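Re: [presmont-kitchen] cheap lunches / the dried bean question

Liviu Cozma wrote:
> Quick one for the list. I tried doing the week's lunches from dried beans
> like people here keep saying and the chickpeas came out like gravel after
> two hours. Kidney beans were ok. Is it the beans or is it me? Also does
> anyone still order the big sacks from Temen or did that stop in May.
> Would rather not go back to cans if I can help it.

Liviu — probably the beans. Old chickpeas never go soft, you can boil them till midnight. If they came from the bottom of the bin at Flilleck I'd bet on it, that bin doesn't turn over much.

Typing this before I have to go move the Honda so it'll be short. What I do:

1. Soak overnight, 11 hours or so is what mine get because that's when I go to bed and get up. Half a teaspoon of baking soda in the water for chickpeas. None for lentils, they turn to mush.

2. Drain, rinse, fresh water, two inches over the top. Boil hard for ten minutes then turn it way down. Kidney beans need the hard boil, please don't skip it and don't do them in a slow cooker from raw.

3. Salt at the start. I know Ionuț says the end, we've had this argument. Tomatoes and lemon go in late though, acid early will keep them hard. Did you put tomatoes in? You didn't say.

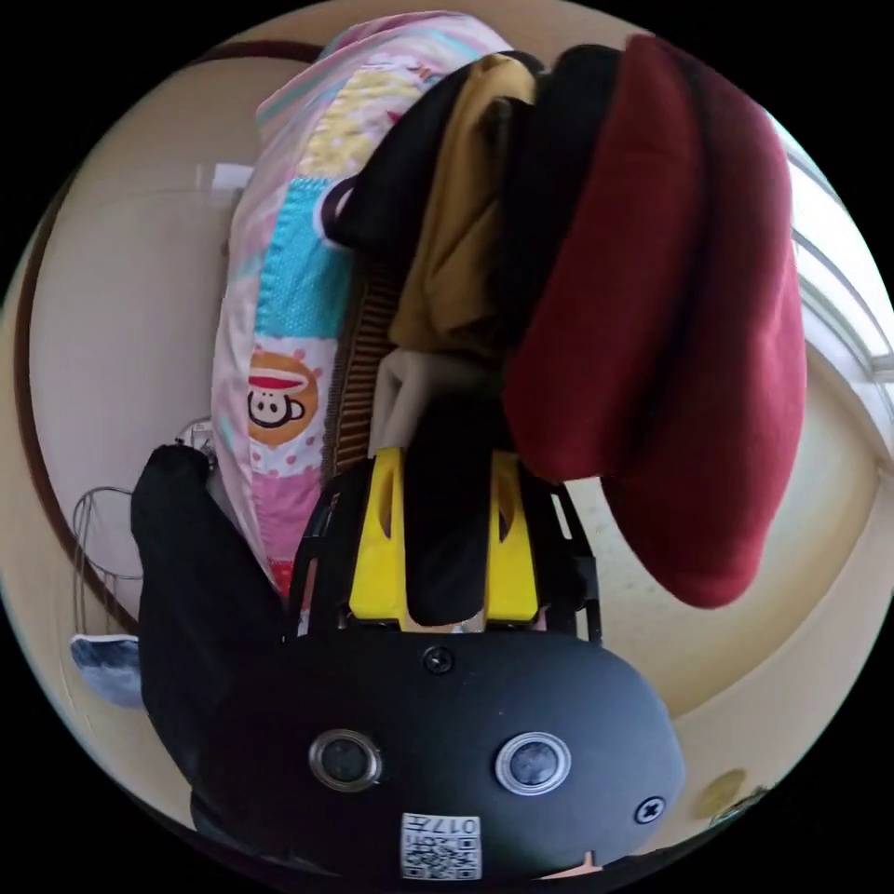 4. Freeze in flat bags, a can and a half to a bag, with a bit of the cooking water. Write the date on. I have a bag in there with no date and no idea what it is, might be black beans might be soup.

On the sacks. Temen still does them, what stopped in May was the free delivery. You need 16 households on the order now or they charge. We had 11 last time so we paid. Split between us it was still a lot less than cans but somebody has to go pick up if they leave it at the side door again. Ionuț Bălan has the sheet, write to him off list and tell him chickpeas, red lentils or both. Brown rice too I think but check.

If you've got a lot of the gravel ones left dont throw them out. Soak them again, grind them raw with onion, garlic, cumin and parsley and fry as patties. Hard old chickpeas are fine for that. Little flour if it won't hold.

Still owe the list the lentil loaf recipe — it's on a card somwhere, will type it up when I find it.

D.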